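Day whatever of teaching two robot arms to tidy small things into a tray. Target for the fortnight: 600 demonstrations. Current total: 68. Morale: Canadian.

Bujar Trajkovski drives the arms, I label the episodes. He says my job is easier. He has not seen my spreadsheet, which has a column called "dropped, but with intent".
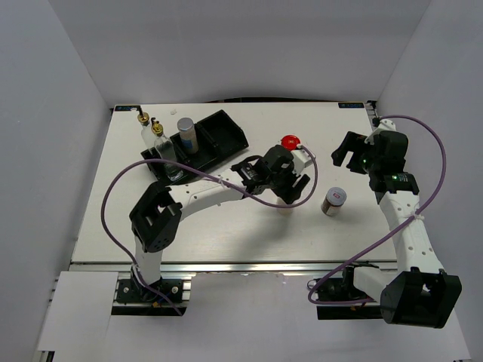 Anyway, Shiyu Cui wants more variety in the start positions. Fair enough. We'd been putting everything down in the same spots like we were setting the table for Grandma, and the policy learned the spots beautifully.

So now it's 40 episodes per layout, then shuffle. Bujar shuffles like a man who has never once been random. Everything drifts left.

Also threw out 3 episodes today where he sneezed mid-grasp. Shiyu asked if we could keep them as "recovery behaviour". We're keeping them.

Back at it after a double-double. Colour-coding the failures tonight. I'm going to need more colours.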